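The Scorebook
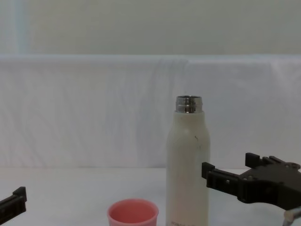

The good bottle and the pink cup.

I was the scorekeeper for the Montes under-twelves for one season, and I got the job because I owned a pencil. I swear that's how it went. Coach Rieger came down the bleachers at the first practice asking if anybody had something to write with, and I held mine up like a kid who knows the capital of Peru, and he handed me the book and walked off. Uwe Rieger never asked a question twice in his life.

I didn't know the first thing about baseball. My nephew Farhad did (he was ten, he played second base, and he could tell you the batting order of teams that folded before his mother was born). He was staying with me that spring while my sister finished up her job in Kada, so he taught me at the kitchen table. Six is the shortstop. A backwards K is when you stand there and watch it go by. He found it very hard to believe a grown woman had gotten this far without knowing about the backwards K.

"What did you even do in school?" he said.

"Choir," I said.

By May I was good at it! I mean it, I was neat, I had little symbols of my own. I drew a tiny cloud for a ball lost in the sun, and the other scorekeepers thought that was nuts except for Mr. Leung from Feterau, who asked if he could use it. Wai-kit Leung had kept the Feterau book for thirteen years and he wore a visor with a clip for his eraser. We sat together when our teams played, and we'd check each other's columns between innings. It was the most peaceful company I'd had in years.

So then there was the Feterau game, the one that decided who went to the regional tournament up in Woria. I've told this story a lot and people always want to hear about the last inning, but I have to start in the second, with Weidong Jia's little slow roller down the third base line. Weidong was our catcher and he ran like he was carrying groceries. The Feterau kid picked the ball up clean, had all day, looked right at first base and threw it into the parking lot. Everybody's safe, Weidong ends up on second, puffing, and a run comes in.

I wrote down a hit.

I knew it wasn't a hit. It was as much an error as anything I'd ever seen. But Weidong hadn't had a hit all year, and his grandmother was two rows behind me yelling something joyful, and my pencil just went and did it. Mr. Leung glanced over at my page. He looked for a good long while. Then he put his own pencil down and wrote E5 in his own book and didn't say one word about it.

We lost, by the way. Four to three, and Farhad made the last out on a pop fly so high he was most of the way to first before it came down. He didn't cry until the car. I drove the long way home, past the reservoir, so he'd have time to be done with it before we saw any neighbors.

The thing with the hit came back around two weeks later, when Evanthia Lambrakis called me. She ran the league office, which was a desk in the back of her shoe store, and she was putting together the season averages for the banquet program. She had our book and the Feterau book side by side.

"Yours says the Jia boy singled in the second," she said. "His says error."

"Huh," I said.

"So which is it?"

I looked out at the yard. Farhad was throwing a tennis ball at the garage and calling his own play-by-play, and in his version we were in Woria and it was going very well.

"I should've marked it an error," I said. It came out in a small voice. "I'm sorry, I got carried away."

I could hear her tapping something on the desk. "Well, now, that's strange," said Evanthia, "because I called Wai-kit first, and he told me to go by your book. He said you had the better angle."

We'd been sitting on the same bench. Our elbows were touching!

I didn't know what to say to that, so I asked her what she was going to print. She said she had 393 lines of statistics to type up before supper and a man waiting on a pair of work boots, and she hung up.

The program came out on yellow paper. I found our team on the second page and ran my finger down to Jia, W., and there it was, one hit for the season. His grandmother took 31 copies. Coach Rieger had to go back to the car for another box.

Mr. Leung was across the room by the coffee, without his visor, and it took me a second to recognize him. I went over and stood next to him. I'd had a whole speech ready.

"Are you keeping the book next year?" he asked.

"I guess so," I said. "If I can find my pencil."

He poured me a coffee and we went and found two chairs.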